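The Second Booth

Verna Kincaid had until five o'clock to turn in the equipment request, and at ten past one the form still had a blank in the box marked Justification.

She took her sandwich down to the booth. Prokus had put it in what used to be the mail room, and it was smaller than people expected when they heard what it cost. Two arms, an aluminum frame, a mat with flowers on it. The wall panels had big dark red medallions that the last manager had picked from a catalog. Visitors always asked about the wallpaper first and the arms second.

Teo had the left arm holding a tablet or phone. The stands were out on the mat, the ones Kuipers was paying them to test, and he was watching the right arm come down over the flat black ones in a row. 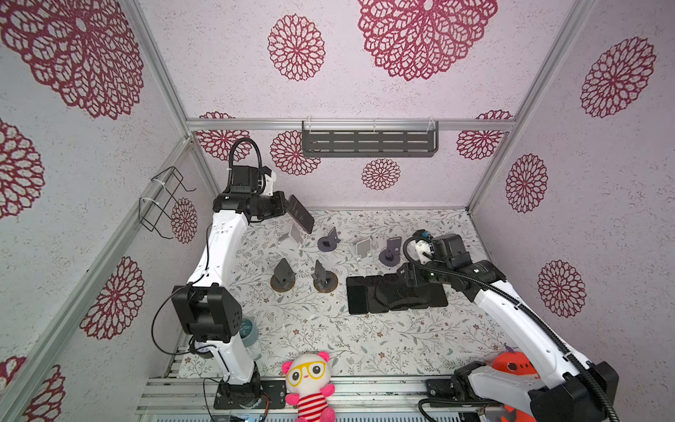
The booth at Prokus, with a tablet or phone in the left gripper and the stands set out on the mat.

"I have to ask for money today," Verna said.

"How much?"

"That's the part I don't know."

She had two quotes in her folder. Cadent wanted to sell her a second booth, complete, delivered and bolted together by their own people. Zemetti would sell her the arms alone and let her build the rest. The Zemetti quote was lower by enough that Mr. Abbot upstairs had circled it in pencil before he'd read the second page. The second page was where the grippers were.

"Does the Zemetti price have grippers in it?" Teo asked.

"No."

"Cables?"

"It says 'customer supplied.'"

He nodded and kept his eyes on the arm. He had built the rack on the left wall himself, with cable ties, because a proper one had been struck from the budget in August. It held fine. Verna had written a memo about it at the time, and the memo had gone into a folder with the others.

She sat on the step stool and ate half the sandwich. Kuipers wanted 3000 placements before they would sign for another year. A placement was a tablet set on a stand and left there. The log that morning said 874. She had done the arithmetic on the back of the Cadent envelope, and then done it again on a clean sheet in case the envelope was the problem. With one booth they would finish in the spring. Kuipers had said winter.

"What breaks the most?" she asked.

"Fingers. Then cables."

"What do fingers cost?"

He told her. She wrote it down. It was less than she'd feared for one pair and more than she liked for a year of them. There was no line on the form for things that wore out. There was a line for Equipment and a line for Furniture, and last year somebody had put the fingers under Furniture — she was fairly sure it had been her.

"If I ask for the second booth and no spares, they might say yes," she said.

"Then you'd have two booths waiting on fingers."

"And if I ask for spares and no booth?"

"Then you've got one that runs and a customer who's mad in winter."

She moved the stool closer to the desk where Teo kept his monitor. He had the wrist camera up on it. She had never cared much for that view. It made her feel she had her chin on the table.

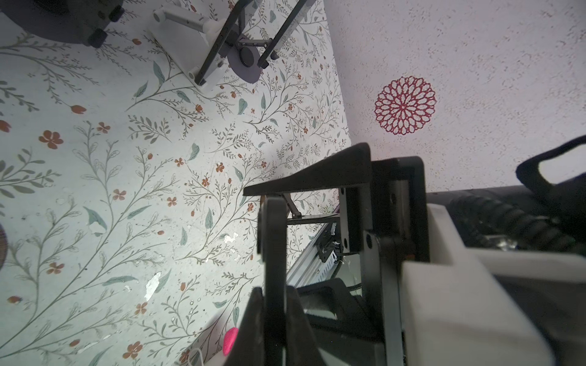
"Should spare parts go on the same request as the machine?"

"Put them on the same request, as their own line, so they get approved on the same day."

Verna wrote that in the margin. It was what her first boss would have told her, and he had been right about most things except parking.

She went back upstairs with the other half of the sandwich. Under Equipment she put the Cadent booth, at the full price. Under that she drew a line with a ruler, since the form didn't have one, and wrote Spare grippers and cables, one year. She added the two numbers and looked at the total for a while. Then she attached the Zemetti quote as well, with the second page on top.

In the box marked Justification she wrote that the present booth could not meet the Kuipers schedule alone, and that the lower quote did not include hands. She crossed out hands and wrote grippers. She dated it 2025-10-10 and signed it.

Mr. Abbot was on the phone when she came in. He held out his free hand for the form and read it while somebody talked in his ear. He turned to the second page of the Zemetti quote. He picked up his pencil — then he put it down again and covered the receiver.

"What's wrong with the one we have?" he said.

"It's busy," Verna said.

He pointed at the chair, and she sat down to wait until he was finished with his call.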